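Drosside Open Day: two hours I could have spent doing the washing

June 3, 2018

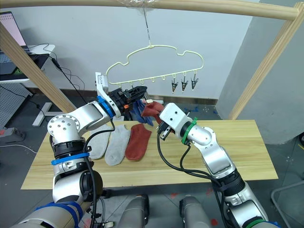 I have been promised cheaper laundry all my adult life, and Drosside is the latest place to promise it. The old dye works reopened in February as a "shared drying and washing house" for the estate, and on Sunday they let the public in to look round. My interest is simple. I live in a flat with no balcony, I dry everything on a rail in the hall, and the wallpaper is coming away. My own kit is much like the wooden rail with a yellow cloud-shaped hanger on it, little metal clips along the bottom for socks, and I wanted to know whether 2 pounds a visit would get me anything better. The leaflet said yes four times.

You go in by the side gate, past the bins. There was a queue, a table with squash, and a sticker to wear. Tours went off every twenty minutes, in theory. Ours went after thirty-five and was merged with the one behind, so from the back I heard perhaps half of it.

First stop was the wash room. The machines are by Norkis, a make I had never come across, and they are big and admittedly quiet. We were told each one saves water compared with "a typical home machine". I asked which home machine. The guide said a typical one. I asked how old, and she said she would find out and come back to me, and the tour moved on to the soap. You can't bring your own powder. It is dosed for you from a tank, one scent, and if that scent brings you out in a rash there is a form.

Next, the drying hall, which is the bit they are proud of. It is a handsome room, I'll give them that, with the old roof lights cleaned up and the iron columns painted dark green. There are 251 hanging places according to the board by the door. The leaflet says 300. When somebody pointed this out we were told the leaflet included "phase two", which seems to be a locked door with a bucket in front of it.

Warm air comes up through the floor from a Munix unit in the basement. Shirts are supposed to be ready in ninety minutes. A row of them had been hung up before we arrived, and I felt a cuff, and it was dry, but I have no idea how long it had been there or whether it had ever been wet. I'd have liked to see a pair of jeans go in at the start of the tour and come out at the end. Or a bath towel. Towels are where these schemes fall down.

The mezzanine has a café run by Cortés, who also do the one at the swimming baths. Coffee fine, cheese scone a bit tired. The seats look down over the drying hall, so you can sit and watch other people's pillowcases, and they can watch yours. A woman at the next table said she would never hang her smalls in there - she'd carry them home in a bag and do them on the radiator as usual. I think she spoke for a good part of the room.

Now the money. The 2 pounds is for washing only. Drying is extra, charged by the half hour, and there is a yearly membership on top that the leaflet puts on the back page under the map. I did the sum on a napkin for my own washing, two loads a week with drying, and got 354 pounds a year. My hall rail cost less than a tenner and the wallpaper was ugly anyway.

To be fair to them, a family with big loads and a broken machine might see it differently, and so might anyone living in a bedsit. The building was a ruin for years and it is good to see lights on in it. The toilets are clean, the ramp is a proper ramp, and the staff were patient with a lot of awkward questions, many of them mine.

But I came away with no drying times I could check and two different figures for the same room. The next open day is meant to be in the autumn. I may go back with a wet towel.

Buses: the stop outside is closed, use the one by the church. Parking is free until six.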